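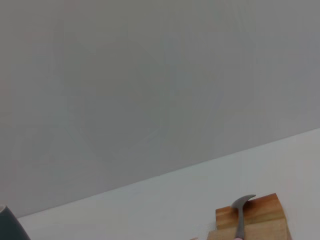

*Grey wall behind the white table*

## Can I put a second coat over grey emulsion that feels slightly tacky?

Asked by Qistina Hartono

I'm painting the box room with Flomis matt emulsion, the light grey. First coat went on at 3 in the afternoon, and by the next morning it still felt a bit tacky low down near the skirting. Higher up it's fine. The tin says recoat after 5 hours. The room has one small radiator, which I've had off, and the window was shut overnight. It's new plaster on that side, mist coated in March.

Do I wait, or just carry on?

---

**Adwoa Appiah** — accepted answer

Wait. Put the radiator on low, open the window a little and leave the door open. The hours on the tin are for a warm, dry room. Cold air sits near the floor, so the bottom of a wall is often last to dry. Press a knuckle on it tomorrow and if it doesn't grab, recoat.

If it is still tacky after another two days, check for damp before you put more paint on. A cheap meter will do.

---

**Lakmal Jayawardena**

I had this with a different make. Did you stir it properly? Mine was all thick at the bottom of the tin.

---

**Hongmei Lu**

Agree with waiting. Don't use a fan heater close up — I did and the paint cracked in one corner, had to sand it back and start again.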